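Home News Our Homes Jobs Press Contact

Stemdale puts a helper robot on the day shift, and here's how we got there
July 2025
By Hazem Salem, operations lead, Stemdale

I've been asked to write this one myself, so you'll have to put up with me. Stemdale looks after furnished rental apartments in and near Kornton, and starting in September our turnover crews will share part of their day with a two-armed robot we call Zaki. If you've ever had to get an apartment ready between a morning checkout and an afternoon check-in, you know why I'm excited!

Some background first. We have 85 apartments and 40 people who clean, reset and check them. Last year those crews did 1391 turnovers. A big part of every one is walking back and forth - picking things up off the floor, putting them where they belong, opening cabinets to see what a guest left behind, closing them again. It's the bending and reaching that wears people out. I did the job for years before I moved to the office and my knees still bring it up.

So we went to Guta, who build the software Zaki runs on, and asked if a robot could take over the picking up and putting away (only that, to begin with). They said maybe, and then they built us a furnished room on a computer and let Zaki loose in it. All of the practice so far has been done that way, in simulation, and our crew leads have been sitting in on it every week.

Zaki at work in Guta's simulated living room:

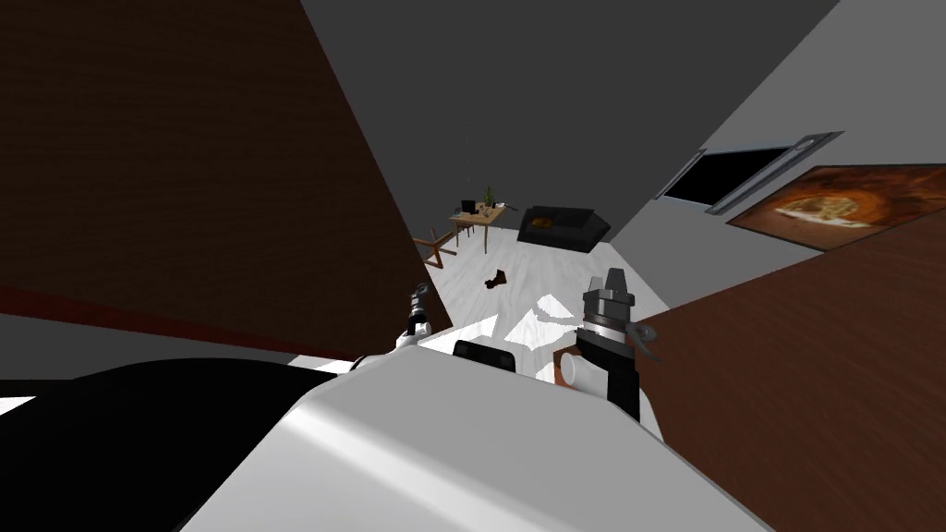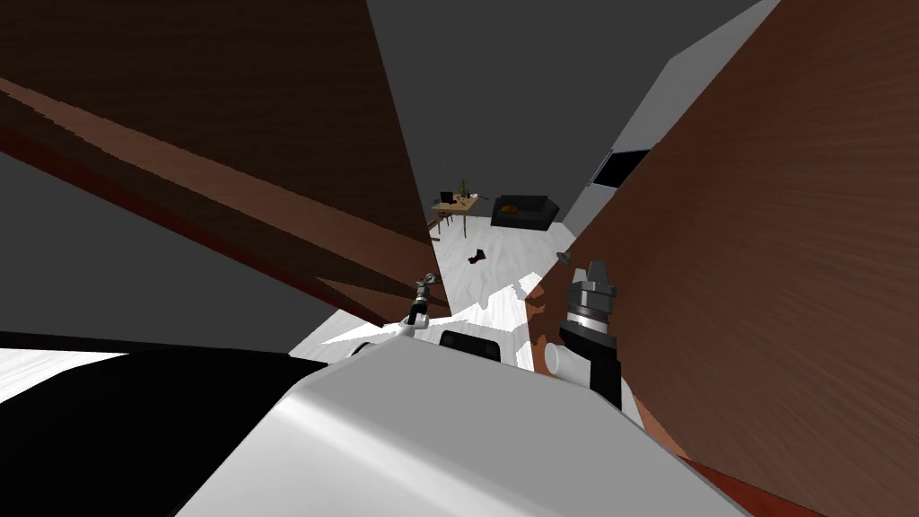
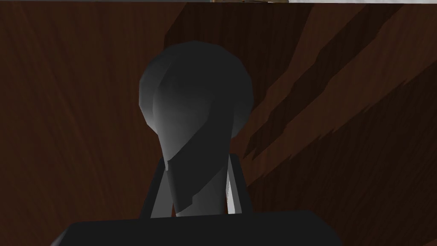 Sitting in was the crew's idea, by the way. The first version of the plan had Guta's engineers writing up a task list from our cleaning manual, and when I showed it to the crew leads they laughed at me. The manual says "clear and reset living area." What that means at eight in the morning is a whole lot of small decisions, like whether a thing on the floor is trash, a toy, or something a family is going to call us about in tears by lunchtime. They've been teaching Guta which is which, and they get paid training hours for it.

Now the part everyone asks me about. Are we cutting jobs? No. All 40 people are staying, and so are their hours. We've put that in writing and every crew member has a copy. What changes is how the shift is split up. Beds, bathrooms, kitchens and the final walk-through stay with people. Zaki gets the floor and the low shelves, and anything it isn't sure about goes in a tray for a person to look at.

We're also adding 2 new jobs, called robot leads, at a higher rate than crew lead. Both will be filled from inside the company. You don't need a tech background to apply - Guta will do the training, and I'd much sooner teach a good cleaner to run a robot than the other way around.

Will it be slower at first? Oh, for sure. We've set the schedule up with longer gaps between bookings for the first weeks so no crew gets squeezed while Zaki is learning a real apartment. Crews can also switch it off and carry on without it whenever they like, and they don't have to fill out a form to explain why.

We'll start in one building in Kornton and decide on the rest after we've heard from the people working there. Reporters who'd like to talk to a crew lead or come by once we're up and running can reach me through the Stemdale press page. Tell me ahead of time if you want to come on a checkout morning, and wear comfortable shoes.

Last updated by Stemdale Press Office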